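July 2021

Home from Brirkgate at last, with my shoes off and the windows open, and I want to get this down before the whole weekend runs together in my head. We left later than we meant to (my fault, I went back in twice, once for the sunglasses and once to look at the stove) and so we hit the slow stretch past Praltgate right when everyone else did. I didn't mind it. There was a good hour of corn on both sides and the radio kept fading in and out of a ball game, and I ate most of the cherries that were supposed to be for the table.

The old house looks smaller every year, I swear, and the porch steps are worse. The third one gives under your foot now. But the lilac by the pump has come back after I was so sure the January ice had killed it, and I stood there patting it like a dog! No blooms this late, of course, just leaves, but plenty of them.

Supper was 20 of us at two tables pushed together, and the cloth didn't reach. I made the Omerović bean stew from the card in the tin, the way it's written, with the paprika going in off the heat, and it came out thicker than I remember it. Someone had brought three potato salads, or three someones had brought one each. There was a long argument over whether the lake used to come up to the willow or only to the fence, and it went on through the pie and out onto the lawn, and I went to bed with it still going under my window.

Slept badly, with the heat and that cot. Up early and walked down to the water by myself. The Zeron ferry was already out, that same flat gray thing with the horn that sounds like a cow, and I watched it all the way across with my coffee going cold on the rail. I would like to do that every morning of my life. I'd probably get tired of it by the second week, but I'd like to be given the chance.

The jar came down off the mantel before we left, everybody's loose change since last summer, and it came to $27 even, which went toward the step. It won't fix the step. It might buy the board.

The drive back was easy, hardly a car past Praltgate, and I had the last 20 miles in that long yellow light with the seat all warm behind my back. The tomatoes needed water something awful. I did those before I even brought my bag in, and then I sat on the overturned bucket for a while and let the hose run on my feet. I've kept the last of the stew for lunch tomorrow, and I must remember to copy that card out before the ink goes any fainter.

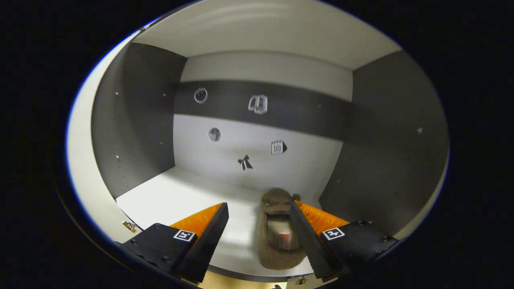
Things to do this week

Copy the stew card. Call about lumber for the step. Wash the blue tablecloth, cold water. Buy more cherries.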